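When the gripper wouldn't let go

Benedetta Monti has ten minutes before her next call and spends the first two looking for her tea. She runs the hand-held gripper work at Grusora, a small outfit in Tridthorpe that records people doing fiddly jobs with two-finger grippers so that robot arms can learn from it. In April they had to stop everything for a fortnight. I asked her why.

"Jaws sticking shut," she says. "Simple as that. You squeeze, it closes, you let go, and it stays closed. Not every time. That was the horrible bit."

The first report came from Rosalinda Lagman, who does a lot of the small-item work. Beads, chains, hair clips. She'd been separating necklaces one afternoon and the left gripper hung on to a chain after she had released the trigger. She pulled. The chain went, beads everywhere.

"I thought it was me," Lagman tells me later on the phone. "My hands get tired, you know, you do 200 of these in a shift. So I wrote it down as operator error and carried on." It happened again at 1645. This time the jaw let go late, with a snap, and caught the side of her finger. A bruise, a small cut. She put a plaster on and rang Monti.

Monti had the whole batch called in, 125 grippers, and told everyone to leave them switched off in the box till they heard from her. A few people were annoyed. "They're paid by the session so yes, fair enough. We paid them for the two weeks in the end. Should of said so on day one."

So what was it? Pivot screws. The fingers swing on them, and the ones in the newer units had been done up too tight at assembly. Fine on a bench for an hour. After more than 300 closings the linkage plates began to bind, and fine grit off the work made it worse — thread, glitter, bits of dust from old beads.

She is blunt about the testing. They had used blocks and cups. "Big dry clean things. Then we send it out and people are picking at tangled jewellery with it. Of course it found the weak spot."

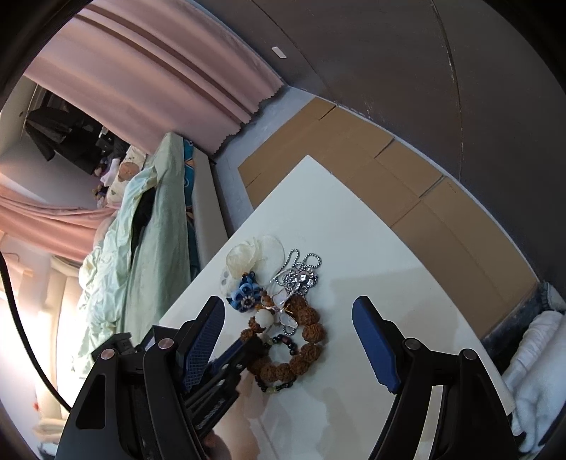 What changed

The screws are now set with a torque driver and marked with a dab of paint, so you can see if one has moved. Each gripper gets opened and shut by hand before a session, ten times, slow. If it drags, it goes back. Martinelli, the workshop that does the assembly, took back the tight ones and re-did them without much fuss.

There's a rule about pulling as well. If the jaw holds on, put the whole thing down on the table, then work the item out sideways. No yanking. And fingers stay off the pads, full stop.

Monti wanted a release lever too, something you could hit with a thumb. Piltico, who draw up the parts, have sent two versions. She didn't like either. "One of them you'd press by accident all day long. The other one needs a third hand."

Lagman is back on small items and says hers runs freely, though she still does teh ten open-and-shuts twice over. Does she trust it? Long pause. "I trust it with beads. I wouldn't put my good earrings in it."

I ask Monti what she would do differently and she's already half out of her chair. Make it easier to complain, she says. Lagman's first note sat in a spreadsheet under operator error and no one read it until the second one. That column has gone now. There's a phone number instead, and it rings on Monti's desk.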